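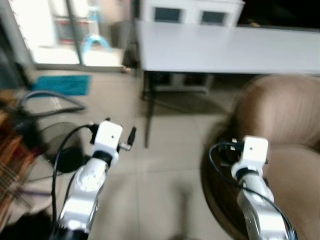 About Plarkeo

Plarkeo fits out and maintains small work and living rooms on ground floors: studios, garden rooms, converted shops and staff common rooms. We plan the layout, supply the furniture, specify the floor and entrance, and return at set intervals to check how the room is holding up. The company is a trading division of Wudurer and works from a single office and showroom.

Most of our rooms have a door or large pane that opens directly to the outside. This affects nearly every decision in the plan. Daylight comes from one side, dirt comes in at one point, and the furniture closest to the glass gets more sun than the rest. Our standard method was written for rooms of this type and we rarely take on others.

What we do

Our work is divided into survey, layout, supply and upkeep. Clients can order any of these separately, though a layout is only issued after a survey carried out by us. We do not work from client sketches. Wall lengths taken from a sketch are often correct, but door swings, outlet positions and floor levels often are not.

The survey takes one visit. We record the floor plan, the height of the sills, the position of every outlet and switch, the direction of opening of each door, and the slope of the floor if there is one. The client receives a copy of the drawing whether or not further work is ordered.

Floors

We specify large-format tile in light beige or light gray for most ground-floor rooms. Large tiles mean fewer joints, and fewer joints mean less scrubbing. Grout is matched closely to the tile. A light floor also carries daylight further back into the room, which reduces the need for lamps during the day.

Tile is hard on chair legs and noisy when furniture is dragged. All seating we supply on tiled floors is fitted with felt pads. Pads are checked at each upkeep visit and replaced in full sets, so that a chair does not rock on one new pad and three worn ones.

Entrances

A doormat is placed at every outside door. We use flat mats with a low edge, in a color that stands out from the floor. Teal-blue is a common choice on beige tile: the edge is easy to see when walking in with both hands full. The mat should cover the width of the clear opening, and the door must pass over it without catching.

Cables and hoses near the entrance are the most frequent fault noted on upkeep visits. They should be run along the wall or coiled and hung up. Our report form has a separate line for this item.

Tables

The table we supply most often is the Evari, a long table with a plain flat white top and thin black metal legs. The top has no lip, so it can be wiped straight off the edge, and two tables can be placed end to end with a flush joint. The legs are adjustable at the foot for uneven floors. Wax, oil and abrasive pads should not be used on the top. A damp cloth and a mild dish soap are enough.

Long tables create a storage problem underneath. The space is useful, but anything tall will meet the knees of whoever sits there. We recommend low units only, set toward the back, with at least one end of the table left clear. Items kept there should be in weekly use or less.

Cabinets

Storage goes on the wall opposite or furthest from the entrance wherever the plan allows it. White cabinets are standard. Dark front panels can be ordered where the contents should not be on show, or where fingerprints on white have been a complaint. Cabinets above waist height are fixed to the wall. Fixing is included in the supply price and is not optional.

Seating

Each room receives at least one upholstered seat. We supply armchairs and small sofas with rounded backs, in tan, beige or gray fabric, some with an exposed frame in dark brown wood. The rounded back is a practical matter in narrow rooms - there is no corner to catch a hip on when passing between the seat and the table.

Fabric seats are placed out of direct sun where possible. Where they are not, we turn or swap them every 6 months. Wood frames are dusted dry and never sprayed.

Clearances

The main path from the door to the far wall is kept at a width of 700 mm or more, measured between the widest points of the furniture with chairs pulled out. Many published layouts measure with chairs pushed in. The difference becomes clear on the first day of use.

Company background

Plarkeo was set up to handle furniture upkeep for Gebretsadik, a property company with 27 ground-floor units on its books at the time. Layout work followed after repeated requests to move furniture that had been delivered to the wrong wall. Gebretsadik remains a client. We now have a staff of seven, made up of surveyors, fitters and office staff, and we do not subcontract fitting.

Visits and inquiries

The showroom is open on weekday mornings by appointment. Survey requests are taken all year, but no new fittings are scheduled in October, when the annual upkeep round takes place. Please state the floor area, the number of outside doors and the current floor covering when writing to us. Requests for replacement pads and mats can be sent to the same office and do not need a survey number.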